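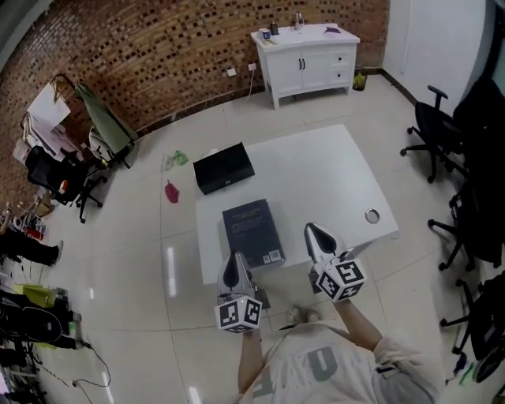 Last May I went to the short film festival in Ferkberg for the first time, and in three evenings I watched 52 films. I want to write about their length. The festival accepts everything under forty minutes, and it seems to me that many directors read this rule as an advice to come as near to forty as possible. A short film is made mostly with hands, arms and faces, because there is no money for the rest. Two forearms stretched out over a white table can hold my attention for a whole minute if the director knows why he shows them to me. For six minutes they can not, and I have sat through the six minutes.

I do not say this as an enemy of slow cinema. I grew up in Okaren, where the only theater had 380 seats and one projector, and between the reels we waited in the dark and talked about what we had seen. I learned patience there. But a slow film must be slow for a reason which I can feel, even if I can not explain it. In Ferkberg I saw a story about two sisters who sell their mother's house. It was told completely in the first eleven minutes, and very well. After that the older sister walked to the bus, waited for the bus, and traveled in the bus. The man beside me went out to telephone and missed nothing.

Part of the fault is with the money. The Pliltier fund, which paid for nearly 105 of the films sent to the festival, gives its support by the finished minute. I understand that an office needs some measure. Still, a director who cuts a weak scene of five minutes is losing the pay of his sound editor, so the weak scene stays. I would prefer one fixed sum for each film, and then let the director decide if he needs nine minutes or thirty.

The other part is with us, the audience. We clap longer for the long ones - I have noticed it in myself also. It looks like more work, and we are polite people.

The best thing I saw was called Pinheiro, after the street where it takes place. It lasts seven minutes. A boy has to return a ladder to a neighbor who is angry with his father, and he carries it past the neighbor's door three times. There is almost no talking. When the lights came on, some people around me laughed with surprise that it was already over, and one woman asked loudly if there was a second part. It received no prize.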